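How to Keep Water Out of a Home-Built Arm (Mostly)

Filed under: Workshop, Arms
Posted Sunday, September 18, 2022 by Mirjam Ruchti

Most write-ups on wet work with a hobby arm go one of two ways. Either the author wraps the whole thing in a rubber glove and declares victory, or they buy a sealed wrist that costs more than the rest of the build. I've tried the first and can't afford the second. What follows is the routine we use at the Inwood shared workshop for rinsing rags and small parts with the Plitemlow build. It is slow. If you've only got one cloth to rinse, do it by hand and go home.

What you'll need

A sink with a plug that holds
A cotton cloth, dark if you can, so you can see it against the basin
Silicone grease
Cable ties and a tripod for the overhead camera
A residual current device on the supply (not optional)
Old towels

Remo Widmer will tell you that you also need a Koller splash collar. I fitted one in January and took it off again a week later. It trapped water against the wrist seam, where I'd have preferred it to run out. Your wrist may be shaped differently.

Step 1: Find out where your water line is

Before you put power anywhere near the basin, hold a ruler against the gripper and measure from the fingertips up to the first thing that mustn't get wet. On ours that's 59 mm. Mark it with a paint pen. Forget whatever the kit listing says about splash resistance. Ours said "suitable for damp environments", and I have yet to meet anyone who can tell me what that means.

Step 2: Fill the basin shallow

Fill to less than half of your measured distance. People always overfill. The cloth will soak up plenty from a shallow pool, and a bunched cloth pushes water up the fingers when the gripper closes.

Step 3: Sort out the cables

Every cable that leaves the wrist should either go up and over, or hang in a loop that's lower than its connector, so drips fall off the bottom of the loop and don't run into the plug. Leave enough slack for the full reach. Then move the arm through its whole range by hand with the power off and watch for anything that snags on the tap. Something will.

Step 4: Set the grip

Vulier's software lets you set grip force on a scale that goes up to 1705, which is a strange number and isn't tied to any unit I can find. We run at 800 for cotton. Asmaa Benmoussa prefers to go lower and grab a bigger handful. Her way drops fewer cloths but wrings nothing out, so pick your annoyance.

Step 5: Dip, clamp, lift

Come in over the front rim at an angle, keep the wrist high, and aim for the thickest fold. Close on the cloth while it's still under. Stay clear of the drain stopper, as a gripper that catches the knob will happily try to lift the sink.

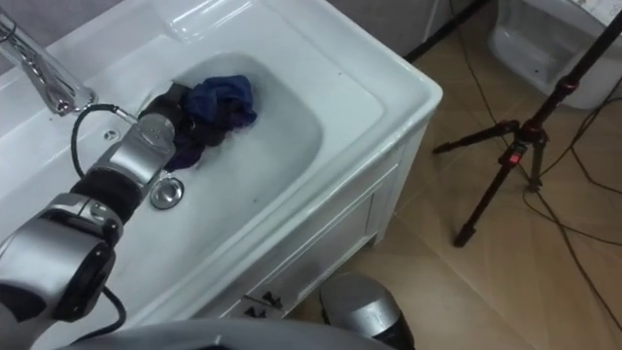

Gripper closed on the navy cloth toward the back of the basin, with the wrist cable looped up and over.

Step 6: Drain and check

Hold the cloth above the basin until the dripping slows. Power down, wipe the fingers, and run a dry tissue around the wrist seam. If it comes away damp, stop there and open the wrist up. Don't do "one more run" first. That's how Sang Khúc lost a servo.

Does it work?

Of our last run of 58 dips, the tissue stayed dry on most, and I wouldn't claim more than that. Reto Brunner thinks fresh grease every session would fix the rest. He may be right, but he hasn't had to clean the grease off the cloths.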